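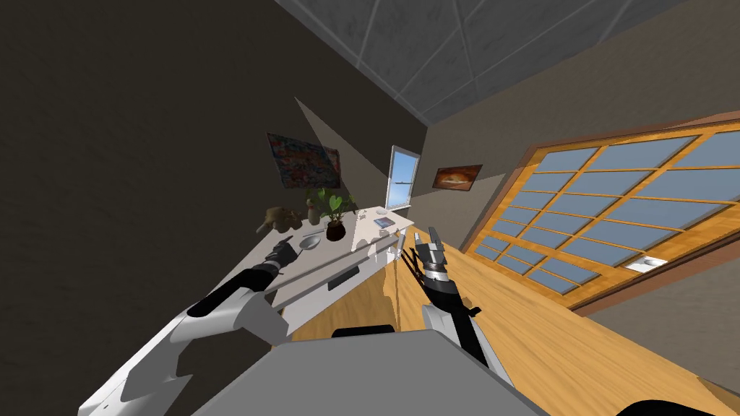 Automation and Everyday Work
Handout 3: Can a machine do the chores yet?

Bring this to the discussion section. The reading is the Terel trial report and the two-page reply from Bustska.

Start with the claim. Terel says its system "handles household tidying." Look at what was tested: 728 attempts, nearly all of them in simulation, with the objects chosen ahead of time. A simulated bowl has no grease on it. A simulated counter is never sticky. The report gives one success rate for everything and doesn't say how long an attempt took or how often a person reset the room.

Terms you'll need

Grasp: closing on an object and holding it. A grasp is a small piece of a chore, and many reports stop there.

Task: pick up, carry, set down where it belongs. Ask who decided where it belongs.

Chore: a string of tasks nobody lists for you, done in a home that changed overnight.

Most published results are about the first. Most headlines are about the third.

Take a ladle. The handle is long and thin, the bowl is wide and curved, and the weight moves when you tip it. A child learns this by dropping a few. A gripper with two fingers has to pick a spot, and the wrong spot lets the whole thing swing. 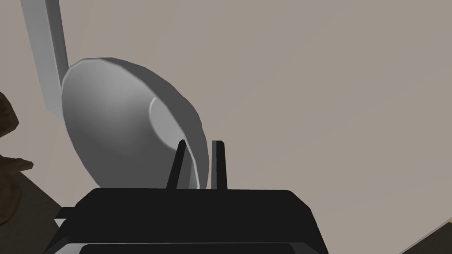
Is a shop floor easier for a machine than a kitchen?
Usually, provided the same part arrives in the same place every time. The Pîrvu case (Handout 2) worked on those terms, and it slowed badly when the parts came in mixed bins.

For next time: read the Flikon brochure and mark every verb. Sort them into grasp, task or chore — be strict. Then write one paragraph on what you would want to measure before letting the thing near your own dishes.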